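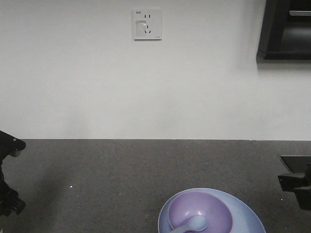 ## Dark counter, pastel dishes – yes or no?

**flekent_kitchen** – 13 June 2019

So the counter is dark gray, the wall is plain off-white, and I've gone and fallen for pastels. Pale blue plate, lavender bowl, light blue spoon. I love how they pop! My sister says it looks like a nursery. Would you keep going and buy the full set? It's 30 bucks a place setting from Ivuteo and I'd want enough for guests.

**mato567**

Keep going. White dishes on a dark counter are everywhere and I'm so bored of them.

**Tkachuk**

Gonna disagree. The purple and blue are fine together, but next to that black-framed unit they look kind of lost. I'd do cream or mustard. Also I spent 400 on colored dishes in April and I'm already sick of them, so buy slow.

**mato567**

> buy slow

OK, that part I agree with. Mustard though?? No.

**flekent_kitchen**

Ha, no mustard, sorry Tkachuk. I might get 2 more bowls and live with them a while. Would you paint the wall?

**Tkachuk**

Leave the wall. Maybe swap the white outlet plate for a gray one if you ever do paint.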